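A note on my palm, and other habits at the desk

When we moved from Tisteditz to Venport, I promised myself a desk by the window. I found one on a Saturday market for very little money, and it took me most of the afternoon to bring it up the stairs. The wood is orange and brown, with dark knots in it, and I like to follow the lines with my finger when I am supposed to be working.

I write every morning for 19 minutes before I open the computer. It is a small exercise I took from a course, and I have kept it since April. My problem is that good words come to me when the notebook is in another room. Then I do what my mother always forbade - I write on my hand.
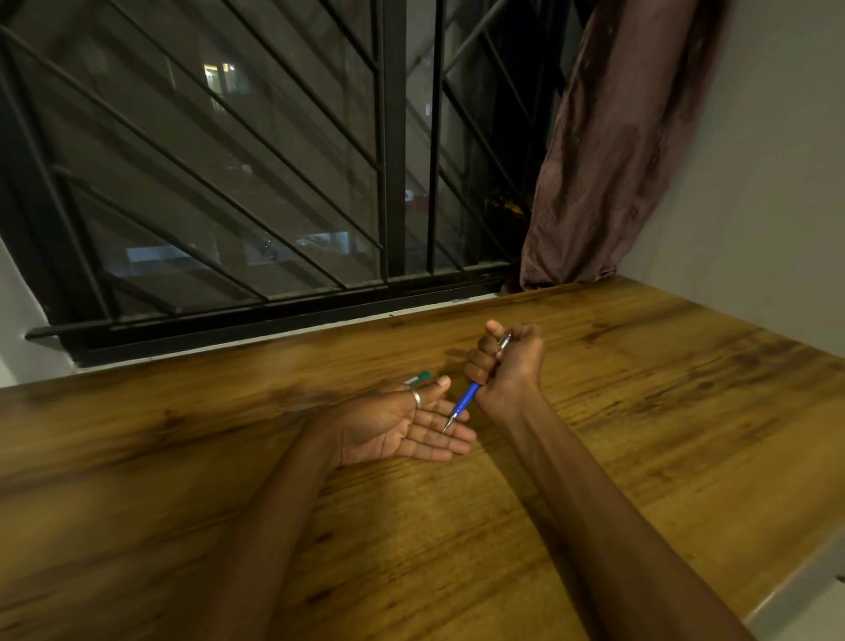 A reader from the old blog wrote to me that ink on the skin is a bad habit and that I should keep a paper block in every room. She has nine of them, she said, and one is in the bathroom. I tried it for two weeks. The blocks were always where I was not, and I found one of them later in the bag with the potatoes.

The pens are a different question. I bought a box of 16 from Wostent and most of them have already gone dry, so now I keep only a few on the desk and throw away a pen when it scratches. For letters I still use the Warrier paper, which is a little too thick for the envelopes I have.

Next month I want to sand one corner of the desk, where my sleeve always catches. If somebody knows which oil is good for old wood and does not smell for days, please write it in the comments.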